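3. Installer et démarrer le déshydrateur Ultov Andora
Mise à jour du 01/09/2021

Si vous arrivez directement ici sans avoir lu le chapitre 2 (l'inventaire des pièces), pas de panique, moi aussi je saute toujours les inventaires. Vérifiez juste que vous avez bien les plateaux, le bac de récupération, le couvercle et la petite grille souple pour les herbes, parce qu'elle reste souvent coincée au fond du carton et qu'on la jette avec le calage. Je parle d'expérience.

J'ai écrit ce chapitre pour l'Andora vendu avec la molette. Les modèles à écran tactile se montent pareil, mais tout ce que je raconte sur les réglages au point 3.3 sera un peu différent chez vous.

3.1 Choisir l'emplacement

Le déshydrateur va tourner longtemps, parfois toute une nuit, alors autant réfléchir avant de le poser. Le mien a commencé sa vie sur le plan de travail, entre la cafetière et le grille-pain, et il a vite déménagé dans la buanderie : le ventilateur ronronne, ce n'est pas violent, mais quand on essaie de suivre un film dans la pièce d'à côté on l'entend quand même.

1. Posez l'appareil sur une surface plane, stable et qui supporte la chaleur. Évitez la nappe cirée.
2. Laissez une bonne largeur de main derrière l'appareil, côté grille d'aération, et rien du tout au-dessus. Les placards hauts prennent la vapeur, et un placard qui sent l'oignon pendant trois semaines, je ne le souhaite à personne.
3. Branchez directement sur une prise murale. Il consomme 600 W en pleine chauffe, donc pas de multiprise partagée avec la bouilloire.
4. Déroulez le cordon en entier.

ATTENTION : ne faites pas passer le cordon sous l'appareil. Le dessous chauffe.

NOTE : si votre Andora vous est arrivé par Trarport en plein hiver, laissez-le revenir à la température de la pièce dans son carton ouvert avant de le brancher. Une soirée suffit largement.

3.2 Laver et monter les plateaux

1. Lavez les plateaux et le couvercle à l'eau tiède avec un peu de liquide vaisselle. L'éponge, oui, le côté qui gratte, non !
2. Essuyez la base avec un chiffon humide bien essoré. On ne la passe jamais sous le robinet, le moteur est dedans.
3. Laissez sécher à l'air libre.
4. Placez le bac de récupération sur la base, ergot vers l'avant, puis empilez les plateaux. Chaque plateau a deux positions : haute quand les flèches se font face, basse quand elles sont décalées. La position haute sert pour les morceaux épais.
5. Terminez par le couvercle, en appuyant doucement jusqu'au petit clic.

Le clic, parlons-en, vu que c'est la question qu'on me pose le plus. Sur un appareil neuf il est franchement timide. Orsolya Hegedűs, qui a relu ce guide avec son propre Andora sous le nez, a cru pendant des jours que son couvercle était mal posé alors qu'il tenait très bien. Soulevez l'ensemble d'un centimètre par les bords du couvercle : si le plateau du dessus vient avec, c'est enclenché.

3.3 Régler la molette

La molette de gauche choisit le programme (herbes, légumes, fruits, viande), celle de droite la durée. J'aurais préféré l'inverse, mais on s'y fait.

1. Tournez d'abord la molette de gauche sur le programme voulu.
2. Tournez ensuite celle de droite, toujours dans le sens des aiguilles d'une montre. Pour une durée courte, dépassez le repère et revenez en arrière, sinon la minuterie ne s'arme pas.
3. Le voyant passe à l'orange pendant la montée en température, puis au vert.

ATTENTION : le programme « viande » est le seul prévu pour la viande. Ne descendez pas sur « légumes » en vous disant que ce sera plus tendre. Et lisez le chapitre 6 en entier avant de vous lancer, même si vous êtes du genre à ne rien lire.

3.4 Premier cycle à vide

On fait toujours tourner l'appareil une fois sans rien dedans. Il y a une odeur de plastique neuf au premier chauffage, elle s'en va, et on préfère tous qu'elle ne s'en aille pas dans les abricots.

1. Montez tous les plateaux, vides.
2. Programme « fruits », une heure.
3. Ouvrez la fenêtre.
4. À la fin, laissez refroidir couvercle posé, puis rincez à nouveau les plateaux.

Si l'odeur est encore là après un deuxième passage, ce n'est pas normal et je vous renvoie au chapitre dépannage. Une odeur de chaud, par contre, vous en aurez toujours un peu, surtout quand l'appareil est resté rangé tout l'été.

3.5 Première fournée : les pommes

Je conseille de commencer par des pommes. C'est bon marché, ça pardonne presque tout, et on voit très bien ce que fait la machine. Prenez des fruits fermes, un peu acides si vous aimez ça. Les farineuses donnent des rondelles cotonneuses qui finissent en miettes au fond du bocal (dans le muesli, remarquez, ça passe).
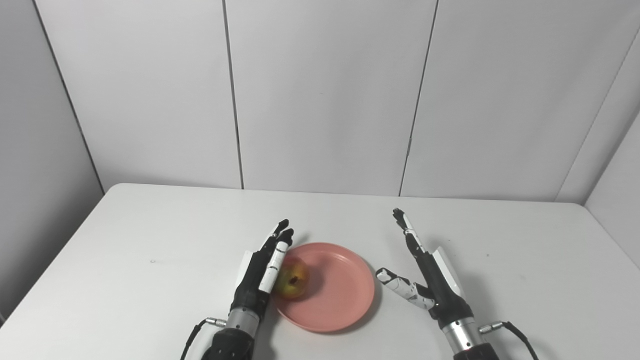

Pour un premier essai, 300 g de fruits par plateau, c'est déjà bien rempli. On a envie d'en mettre plus, je sais, et le plateau a l'air d'en vouloir encore, mais l'air doit circuler entre les morceaux.

1. Lavez les pommes, videz-les, gardez la peau si elle est belle.
2. Coupez des rondelles de 5 mm. Une mandoline aide beaucoup, avec le protège-doigts s'il vous plaît.
3. Trempez les rondelles quelques minutes dans de l'eau citronnée. Ce n'est pas obligatoire, elles bruniront juste un peu plus sans.
4. Égouttez et tamponnez avec un torchon propre. Étape ennuyeuse, mais elle fait gagner un temps fou ensuite.
5. Disposez les rondelles à plat sans qu'elles se chevauchent.
6. Programme « fruits », huit heures. Permutez les plateaux du haut et du bas à mi-parcours.

Pour savoir si c'est prêt, sortez une rondelle et laissez-la refroidir avant de juger. Chaude, elle paraît toujours trop molle. Froide, elle doit plier sans coller et ne laisser aucune humidité quand on la pince. Si vous la voulez craquante, remettez une heure ou deux, puis goûtez de nouveau. Chez moi on n'arrive jamais au stade craquant, il n'en reste plus assez.

NOTE : par temps très humide, comptez plus long. En novembre, avec le linge qui sèche dans la même pièce, j'ai eu des fournées interminables et j'ai mis un moment à faire le lien avec le linge.

3.6 Vider, ranger, conserver

1. Éteignez, débranchez, laissez refroidir.
2. Décollez les morceaux en tordant légèrement le plateau, comme un bac à glaçons.
3. Mettez les fruits dans un bocal propre, rempli aux deux tiers, et secouez-le une fois par jour pendant une semaine. S'il y a de la buée sur le verre, tout le monde repart au déshydrateur.
4. Videz le bac de récupération même s'il a l'air sec.

ATTENTION : si vous voyez la moindre trace de moisissure, on ne trie pas, on jette le bocal entier.

Pour les étiquettes, notez au minimum le fruit et le mois. Corrado Orlandini m'a convaincu d'ajouter la durée de séchage, et c'est vrai que c'est pratique quand on veut refaire exactement les mêmes poires que la fois d'avant. Il sèche aussi ses poivrons pour un mélange qu'il appelle simplement « Gulyás » sur le bocal, recette au chapitre 7, allez-y doucement avec le piment la première fois.

Le filtre arrière tient jusqu'à 1 000 heures de fonctionnement si on l'aspire de temps en temps avec la petite brosse. Il se retire en pinçant les deux languettes du bas. Remettez-le face gaufrée vers l'extérieur, et s'il siffle au redémarrage, c'est qu'il est à l'envers.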